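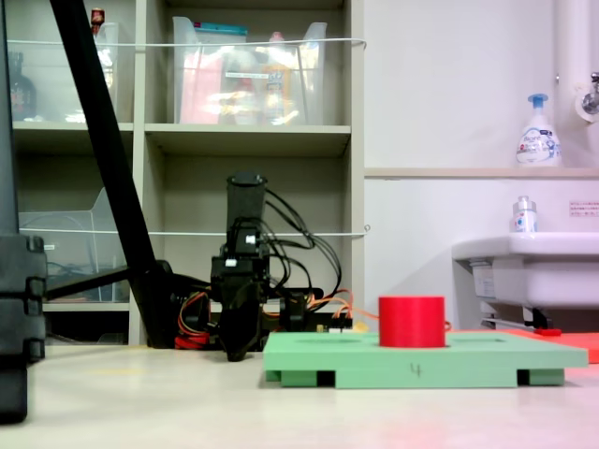
Re: [Steken-users] gripper keeps letting go halfway up
December 5, 2024
2 replies | 0 shares

> Mine closes fine on the part, lifts it, then the jaws just open.
> No error in the log. Tried a new power supply already, same thing.
> Is it the firmware?

Oh boy, I lost three evenings to this one! Same symptom, and I blamed the firmware too (I even rolled back to the January build, which did nothing). Mine was a wire. The signal lead had cracked inside its insulation right where it flexes at the wrist, so it only opened up when the arm was raised - looked perfect from outside.

Put a meter on the lead and wiggle it while the arm goes up and down with the motors off. If it drops out, there you go. I swapped in softer wire from Keogh, left a bigger loop and ran 13 lifts without a drop.

And please keep your fingers out of the jaws while you test - mine snapped shut when the contact came back, and it hurt!

Shares: 0 | Comments: 2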